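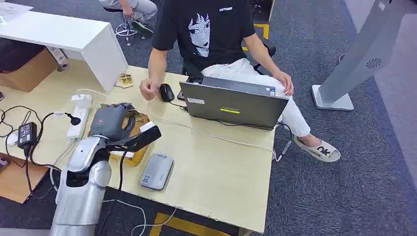 One of the replies on last week's sheet said the whole question is badly put, since a dishwasher already does the dishes and has for decades, so what are we even asking. Fair. Keep that one, it comes back in part 3.

Tags: Course Materials, Automation and Work, Week 6 Handouts

Week 6 — Can it do the chores yet?

Notes, not a script. Read before section, bring the worksheet.

1. Soft stuff

Start with a paper bag. Crumpled, brown, on a desk. You want it picked up and put in the trash. A kid of three does this without looking.

For a robot hand it's a nasty little job. Where's the edge of the thing? Which fold is a handle and which one just gives when you push? Is there a sandwich in it? Weight unknown until it's off the table. Squeeze and the shape changes, so the plan you made a second ago is for a bag that no longer exists.

Compare a steel bracket on a shop floor. Same shape every time, same spot in the tray. Solved, mostly, before any of you were born.

So first distinction, write it down: rigid + known vs. soft + unknown. Laundry, trash bags, bread, bedding, cables — all on the bad side.

2. Clutter

A desk with a laptop and a power strip and cables going everywhere is an ordinary desk. It's also several ways to fail. Fingers come down on a bag and catch a cord. Or the arm clears the bag fine and the elbow drags an adapter off the edge. Demos usually have a bare table. Ask why, every time.

Plus people. Somebody sitting at the same desk with a hand near the mouse is not going to hold still for you. In a factory you put a fence around the arm. In a kitchen, no fence. Slower speeds, softer joints, more stopping. All of that costs time and we'll see how much.

3. What counts as "doing" a chore

Back to the dishwasher comment. A dishwasher washes. It doesn't clear the table, scrape, load, unload, or put the big pot where the big pot lives. People do that, and it's most of the annoyance.

Pattern for the whole course: machine takes the middle, person keeps both ends. Washing machine — same. Robot vacuum — same, you pick up the socks first.

General purpose hands are supposed to take the ends. That's the pitch anyway.

4. Numbers (Todell kitchen trial, in the reader)

Table clearing, mixed items, one arm, one five-foot table.
Attempts: 330
Finished with no person stepping in: 122
Time limit per attempt: 300 seconds

Do the division yourselves. A bit over a third. Now look at what was on the table: cups and boxes did well, napkins and bags terrible. The headline in the Todell summary quotes cups only. Not lying exactly, but read the apendix.

Also 300 seconds is five minutes. For one table. Ask anyone who has bussed tables what five minutes is on a busy night.

Lasent did the shop-floor version in April, same general idea, parts kitting. Bins of known parts, 100 picks in a row, no drops. Then they swapped in parts wrapped in thin plastic and stopped publishing the count. Draw your own conclusions but be careful, a missing number isn't a zero.

5. Hands vs. grippers

Two fingers or suction — cheap, tough, easy to fix, good at boxes. Many-fingered hand — closer to ours, more motors, more to break, harder to control. Ardeleanu reading argues most chores don't need fingers at all if you redesign the chore. Kundomness reading argues nobody will redesign their house. Both right I think?? Discuss in section.

Where the camera goes matters too. On the wrist you see what the fingers are about to touch, but the view swings around with the arm. Fixed overhead, you get the whole table and then the arm blocks the one part you need. Plenty of setups use both.

6. So, yet?

My read as of December 2020:

Moving known hard things, known place — yes
Moving unknown hard things, messy place — sometimes, slowly
Soft things, messy place, people in the way — no, not unsupervised
Deciding whether a thing is trash at all — different problem. Is the bag garbage or somebody's lunch? Week 8.

Don't quote me on dates. People have been saying five years for a lot longer than five years.

Worksheet

Pick one chore you did this week. Break it into steps, small ones, smaller than you think. Mark each step rigid or soft, known place or not, person nearby or not. Circle the first step where you'd expect a machine to quit. One paragraph on wether you could change the chore so it wouldn't. One page max, typed please, I can't read the handwritten ones.

Reading for next time: Ardeleanu ch. 4, Kundomness ch. 2 (skip the math box). The Lasent report is optional but short.

This site uses cookies to remember your course settings. Accept | Manage preferences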